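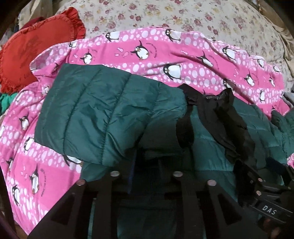
By T. M. Yorath

The call came at ten past seven in the morning, while I was still looking for my other slipper. It was the woman from Drostus who did the scheduling. She asked if I was sitting down, and I said I could be.

She said there had been an incident at Vulstead. One of the Drurnodura arms had caught a man by the wrist. He was all right, or he was going to be. It was a sprain and some bruising. The arm had been shut off and so had the others in the same hall.

I had never been to Vulstead. I knew it was a place where old clothes were sorted, and I knew it was by a canal, because that was on the leaflet. My part of it was done in the back bedroom. I had the gripper, which I held in my hand and worked by squeezing, and I had a list of jobs. Fold this. Turn that over. Take the one thing off the other thing. I did each job again and again and the recordings went off overnight. In time the arms at Vulstead did it the way I did it, or the way all of us did it put together.

"What did it catch him with?" I said.

"A strap," she said. "He was clearing a jam. There was a strap over the top of a coat and he'd got his hand through the loop of it. The arm took hold of the strap and pulled."

"It should have stopped."

"It did stop. It pulled for 4 seconds and then it stopped, and then it pulled again, harder."

I didn't say anything to that.

"We're going through the recordings," she said. "Everyone's. Would you mind doing a few today, the way you usually would? Coat, something long and black on top. Don't change anything. Just do what you do."

I said I wouldn't mind. When she had gone I made tea and took it upstairs and then didn't drink it.

The bed was still as I had left it. I used the penguin blanket because the floral cover underneath was too slippery, and I used the green coat because it was big and I had stopped wearing it. It was a good coat to learn on. The padding pushed back at you. If you let go of a fold too early it opened up again, slowly, and you had to start over. I had done 642 jobs with that coat by then. The number came up on the screen whenever I logged in, so I could hardly avoid it.

I spread it out face down with the sleeves wide and laid the black thing down the middle of it, in a twisted strip, the way things come out of a sack. Then I put my fingers through the handle and started.
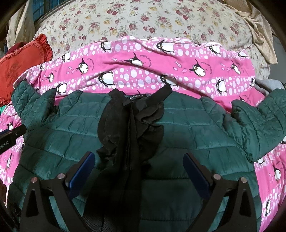
What the recordings showed

They sent me a link in the afternoon. It had clips from all of us, cut down to the moment of lifting the top thing off. There were 3,679 clips and I was not expected to watch them all, but they had marked the ones they wanted me to look at. Most of the marked ones were mine.

It is strange to see your own habits from above. In the first clip I reached in, closed on the black cloth, and lifted, and it came away. In the second it snagged on the collar. I lifted, and it held, and I waited. Then I gave it a tug. It came away.

I watched that one several times. I had no memory of doing it. I suppose I had done it all my life, with washing caught on the drum or a bag hooked on a door handle. You pull, it doesn't come, you wait a moment to see if it is going to, and then you pull harder. In the third clip I did it again. In the ninth clip I did it twice.

The woman from Drostus rang back at four.

"You've seen it," she said.

"Yes. I tug."

"You all tug a bit. You tug the most." She wasn't unkind about it. "But you let go, you see. If it was really stuck you'd put the gripper down and have a look at what it was stuck on. And that part isn't in there, because you'd stopped recording. We told you to stop recording if a job went wrong."

I remembered the instruction. It was on the second page, in a box. If the item cannot be freed, end the clip and begin again. I had thought it was a sensible rule. I had ended a great many clips and gone in with my own hand and unhooked whatever it was and started fresh.

"So it never saw us give up," I said.

"It never saw anyone give up. Not once."

I asked about the limit, the thing inside the arm that was meant to cut out if it met too much force. She said there was one, and that it had worked as it was set. It had been set for coats. Somebody had raised it in May, when the winter stock was coming through and the arms kept cutting out on wet wool. The change was written down. It had been signed off by two people and neither of them had thought about a hand, as the gate was supposed to keep hands out. The gate had been tied open that week with a bit of string so that jams could be cleared faster.

I wrote that down on the back of the list. Gate, limit, clips. Then I crossed out clips and put tug.

"Am I in trouble?" I said.

"No," she said. "We'd like you to carry on, if you want to. But with a new list."

The new list came the next day. It had only one job on it, and the job was to fail. I was to lay the black thing over the coat and tie the far end of it under the blanket where the gripper could not get it loose. I was to take hold, lift, feel it hold, and let go. Then I was to move back and keep still, and keep recording until the tone. No second pull.

I thought it would be easy and it was very hard. My hand wanted to go back in. On the first morning I did it wrong so often that I had to go down and walk round the garden. It was past eleven before I got a clean one, and then I did three in a row and spoiled the next by being pleased with myself.

In between, to rest, I was allowed to do ordinary folding. I was grateful for it. I took the black thing off and put it on the chair and folded the coat in and over, pressing the air out. 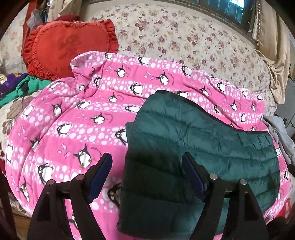 By the end of the month my number had gone up to 802. All the new ones were the same. Take hold, lift, let go, move back.

They started one arm at Vulstead again, with the gate shut and a proper lock on it, and the limit put back to where it had been before. They used a rolled towel in place of a wrist. She sent me the clip. The arm came down and took hold of a strap and raised it until the towel moved. Then it opened and drew back over the belt, and stayed there with its fingers apart.

It waited a long time. A light came on beside it, and after a while someone in gloves unlocked the gate and came in and undid the strap.

I asked her how the man was. She said he had been back for a week and had asked to work at the other end, by the doors, and they had let him. I asked if he knew how it had learned to pull. She said they had told him the main points.

I wrote him a letter that evening. I told him about the back bedroom and the coat, and that I was sorry about the tug. I sent it care of Drostus. Nothing had come back by the time the weather turned, and I took the coat off the bed and wore it down to the shops.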